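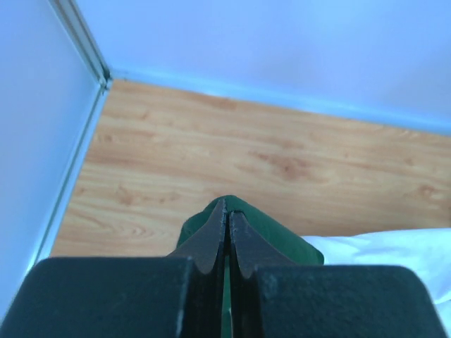
Two black gripper fingers, with narrower dark metal tips.

Review: Nomico Classroom Energy Monitoring Kit

Prepared by Urszula Borkowska for the Nistwood Schools Sustainability Program
June 13, 2025

The Nomico kit is designed to help students measure electricity use, temperature and light levels in their own classrooms. Nistwood obtained 2 kits in March and placed them with a Year 5 class and a Year 8 science group. The price was $3,275 per kit, including teaching notes and a licence for 30 student accounts.

Installation was completed by teaching staff without outside help. The sensors joined the school network at the first attempt in the Year 8 laboratory. In the Year 5 room the hub had to be moved closer to the door before readings came through.

The student display is clear and uses large coloured graphs. Each sensor stores 1,000 readings before older entries are overwritten, and at the default interval this limit was reached sooner than teachers expected. Schools wishing to compare one term with another should export their data weekly. The export function is found under Settings, which several staff had trouble locating.

Charito Manalo, who taught the Year 8 group, reported that students used the results to propose a new timetable for the heaters. The printed lesson plans were less useful to her, as most assume a double period.

The wall brackets supplied are weak, and one was replaced during the trial. Spare brackets must be ordered through Duda, the local distributor.

The kit is recommended for upper primary and lower secondary classes. Schools with an existing Stekitz meter should confirm with the distributor that the hub will accept its readings before placing an order.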